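Section 3: Steaming buns and dumplings

Read Section 1 (Electrical safety) and Section 2 (First use and cleaning) before you cook for the first time. These instructions cover the Trandness electric steamer pot with the steamer basket fitted. For soups and stews cooked directly in the pot, see Section 4.

3.1 Before you start

You will need:
Steamer pot and basket
Lid
A large plate, wide enough to set the buns down without stacking them
Cold tap water
Tongs or a wide spatula
Oven mitts

Place the pot on a flat, level table or counter. Leave at least a hand's width between the pot and the wall, and do not use it under a low shelf. Keep the power cord away from the edge of the table.

3.2 Preparing the buns

1. Shape the buns and pinch the pleats closed at the top. Any gap will open further in the steam and let the filling run out.

2. Set the shaped buns on a plate with space on all sides. Buns that touch will stick together, and the skins tear when you pull them apart.

3. Let yeast dough rest under a cover until it looks slightly puffy. Thin unleavened dough does not need to rest and can be steamed right away.

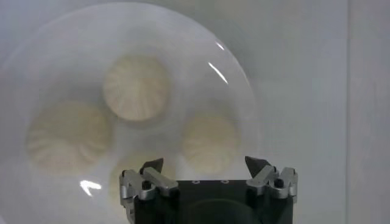 Fig. 3-1. Pleated buns spaced out on a round dish.

Note: Frozen buns go into the basket frozen. Do not thaw them first. Add 3 minutes to the steaming time.

3.3 Filling the pot

4. Check that the pot is switched off and unplugged.

5. Pour in cold water up to the lower fill line inside the pot. Do not go above the upper line. Boiling water must never reach the floor of the basket, or the buns will turn soggy underneath.

6. Lower the basket into the top of the pot until the rim sits level all the way around. If it rocks, lift it out and turn it slightly.

7. Brush the floor of the basket with a little cooking oil, or lay a cut piece of parchment under each bun. Do not cover the whole floor with one sheet. The holes need to stay open for the steam to pass.

3.4 Loading and steaming

8. Plug in the pot, put the lid on the empty basket and heat until steam comes out steadily around the lid.

9. Take the lid off by the knob. Tilt the far side up first so the steam goes away from your face. Lay the lid flat on the table, clear of the pot and the cord.

10. Place the buns in the basket one at a time, using tongs or a spatula. Start at the back and work toward yourself so you do not reach over buns that are already in place. Leave room between them and keep them off the side wall.
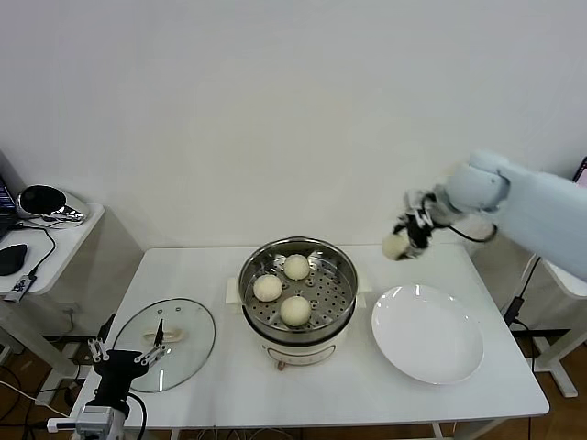 Fig. 3-2. Buns in the steamer basket, with the lid laid on the left and the plate on the right.

11. Put the lid back on and select the steam setting. Steam fresh buns of ordinary size for 15 minutes.

12. Do not lift the lid during steaming. Cool air can make yeast buns collapse.

CAUTION: Steam can cause serious burns. Wear oven mitts whenever you remove the lid or the basket. The metal parts stay hot after the pot is switched off.

CAUTION: Do not move the pot by its side handles while it contains hot water.

3.5 Unloading

13. Switch off the pot and wait 3 minutes with the lid on. Wrinkled skins are usually a sign that this step was skipped.

14. Remove the lid as in step 9. Let the water on the underside drip back into the pot before you turn away with it.

15. Lift out the buns and set them on the plate in a single layer. Buns with a liquid filling should be moved on their parchment.

16. Unplug the pot. When it has cooled completely, pour out the water and dry the inside.

3.6 Steaming a second batch

Check the water level before reloading. If it is below the lower line, top it up with hot water from a kettle and wait for steady steam again before you put the buns in.

If the buns come out wet on top, water is dripping from the lid. Wipe the inside of the lid dry between batches. For other problems, see Section 7, Troubleshooting.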